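Fruits, Roots and Stems: Which Part of the Plant Is on Your Plate?
Plant Science for Ages 8 to 11
Written by Ifor Bowen

A plant is built from a small number of main parts. Roots, stems, leaves, flowers, fruits and seeds each do a different job. People eat all of them. Carrots are roots, celery sticks are leaf stalks, spinach is leaves, broccoli is flower buds, and peas are seeds.

The word "vegetable" is a kitchen word. It tells you how a food is cooked and served. It does not tell you which part of the plant the food came from. To find that out, you need to look at how the plant grows.

What is a fruit?

A fruit is the part of a flowering plant that forms from the flower and holds the seeds. Inside the flower is a part called the ovary. After pollen reaches the flower, the ovary begins to swell. The petals dry up and drop. The ovary keeps growing until it becomes a fruit.

By this rule, a bell pepper is a fruit. Cut one open and you will find small, flat, cream-colored seeds attached to a pale core. The space around the core is filled with air.

Many green bell peppers are picked before they are fully ripe. If they stay on the plant, most kinds turn red, yellow or orange. The green color comes from chlorophyll, the same substance that makes leaves green. As the pepper ripens, the chlorophyll breaks down and other colors show.

An eggplant is also a fruit. Its seeds are small and soft and are spread through the spongy flesh. The purple color is in the skin and comes from a group of substances called anthocyanins. Red cabbage and blueberries contain them too. Some kinds of eggplant are round, some are long and thin, and some are white or striped.

What is a tuber?

A potato grows under the ground, so many people think it is a root. It is a swollen part of an underground stem. The name for this is a tuber.

You can check this by looking for the eyes. The eyes of a potato are buds, and buds grow on stems. If a potato is left in a warm place for long enough, shoots will grow from its eyes. A carrot does not have eyes along its sides.

The plant uses the tuber as a store. During the summer, the leaves make sugar using sunlight, water and carbon dioxide. Some of the sugar moves down the stem and is turned into starch, which is packed into the tuber. In spring, the new shoots use the starch until they have leaves of their own.

A potato left in the light will start to turn green. The green is chlorophyll and is harmless, but it is a warning sign. Light also causes the potato to make more of a bitter substance called solanine, which can make people ill. Potatoes should be kept in a dark, cool place.

One family

Peppers, eggplants and potatoes belong to the same plant family, the nightshades. Tomatoes are in it as well. Scientists group plants partly by comparing their flowers. Potato and eggplant flowers look very much alike, with five joined petals and a yellow center. Bell pepper flowers are usually white and smaller.

Some wild nightshades are poisonous. Never eat a berry or leaf from a plant unless an adult who knows the plant has told you it is safe. Potato plants make small green berries after they flower, and these must not be eaten.

Try it: the starch test

You will need:
A slice of raw potato
A slice of bell pepper
2 white saucers
Iodine solution and a dropper
An adult to help

1. Put one slice on each saucer.
2. Ask the adult to place 4 drops of iodine solution on each slice. Iodine stains skin and clothes.
3. Wait one minute.
4. Write down the color of each slice where the drops landed.

Iodine is orange-brown. Where there is plenty of starch, it turns blue-black. Compare your two slices and decide which one has the larger store. Put both slices in the trash when you have finished. Do not eat them.

Words to know

Anthocyanin: a substance that gives some plants a red, purple or blue color.
Chlorophyll: the green substance plants use to take in light.
Ovary: the part of a flower that becomes the fruit.
Starch: a form in which plants store energy.
Tuber: a swollen underground stem.

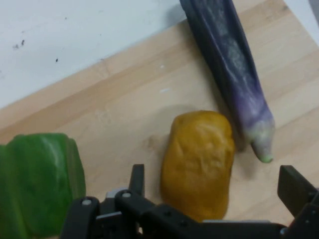

Two fruits and a tuber: green bell pepper, eggplant and potato.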